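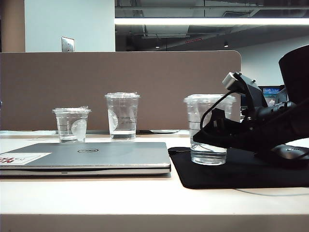 Condensation inside a secondary window, only in the morning

Posted in Home and Repairs, December 14, 2023

Hello all. I rent a flat on the second floor in Tumatbridge, in an old building with single glass. In July the landlord let me fit a secondary panel on the bedroom window, a Breter kit with magnetic strip. It cost me 171 pounds with delivery. Now, since the cold weather came, I find water on the inner side of the old glass every morning, between the two panes. By 11 it is mostly gone. The gap is 44 mm. I have checked the strip with a sheet of paper and it holds well on all sides — only at the lower left corner the paper slides out a little. Should I seal the old window from inside with silicone? I would not like to do something I cannot undo.

skivus_tenant

Please do not silicone the old window. The air between the panes must have some way to go to the outside, and the old frame gives it that. The damp is coming from your room, through the corner you mention. Take the panel off on a dry day, wipe everything, clean the strip with a cloth and a little alcohol, and press it again. If the corner still lets the paper go, the wall side of the strip has to be moved by one or two millimetres. I had the same in my kitchen and it took me two attempts.

Also look at the humidity. Mine was 71 per cent at night with the door closed, and 46 when I left it open.

hallway_draught

Get a dehumidifier.

cronin_road

I agree with the first answer. One small addition — you can lay a bag of silica gel on the sill between the panes, but it must be dried in the oven again every few weeks, and I stopped doing it after one winter.

oldputty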